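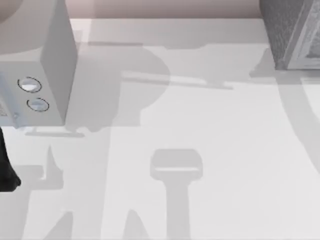 Workshop notebook, paper conservation bench
February, entry begun 9.40 am

Work continued on the Pálfi ledgers. Volume 17 was collated before any treatment and found to hold 655 leaves, two fewer than the Niravik catalogue states. The gap falls after the index to the second part. Both stubs are present and cleanly cut, so the loss is old and no search of the packing is needed. The catalogue entry should be corrected when the volume goes back.

The surface cleaning agreed last month has been finished as far as the end of the index. Vulcanised rubber sponge was used throughout, with soft brushes in the gutters. The pencil notes in the outer margins were left untouched, in line with the terms of the loan. Colleagues taking over the later sections are asked to keep to the same limit, even where the notes are plainly modern.

Spot tests on the red ruling ink: it bled at once in water and slightly in the ethanol mixture. Washing is therefore ruled out for the ruled leaves – this affects nearly the whole volume. Tears will be repaired with remoistenable tissue, applied with as little damp as possible and dried under light weight.

Wheat starch paste, batch 38, was made up on the usual recipe. It came out lumpy and was sieved three times. The earlier batch had soured and was thrown away. The jar label gave the wrong month and has been rewritten.

The tissue ordered from Lenosau has arrived in the heavier weight only. The lighter weight is promised with the next delivery. Until then the long tear on the title leaf must wait.

2.15 pm. Humidity in the store had risen slightly since the morning reading. Door seal to be looked at. The Wulla boxes have been moved to the upper shelf as a precaution.

Outstanding: sewing diagram for volume 17; leather sample from the spine; reply to Niravik about the stubs.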